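Plestora square table and hook stand – a month of daily use

Reviewed by Shaimaa Bennani

I'd been after a small work table for ages, and I am so pleased with this one! The top is a light wood with a fine, straight grain and hardly any orange in it, so it suits pretty much any room. I paid 486 for it at Flarar, stand included, and I'd pay it again.

The finish has a soft shine that really wakes up near a window. It does show a thin scratch if you catch it at the right angle (mine has one, and I've stopped looking for it).
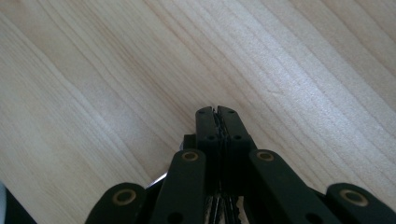
The grain

My favorite part by far. It runs in long lines from one side to the other, mostly straight, and then you get a patch where it goes all wavy and tight. Malcolm Goodall has the same table and his is much plainer, so I guess it's luck of the draw. Small dark things stand out beautifully against it – great if you're forever losing bits and pieces like I am.

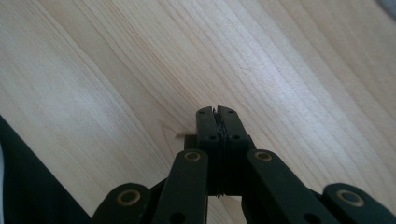
Page last changed: Sunday, April 24, 2022

The stand

A white post with a rounded knob on top and short pegs at different heights, set on a pale gray base. I love the base! It's a funny lobed shape, wider at one end, so you can park something small on it as well as hanging things up. The pegs are on the short side and I'd have liked them a bit longer for chunky mug handles. Everything wipes clean with a damp cloth.

The rounded corners on the table are a lovely touch too – my hips are grateful. 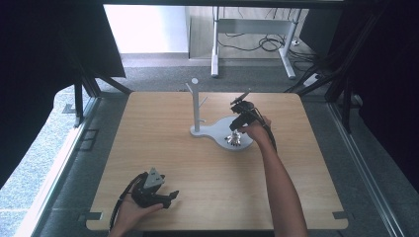
The white stand on the square table, with a little silver piece on its base.

Would I buy both again? Yes, and I'm already eyeing a second stand for the hallway.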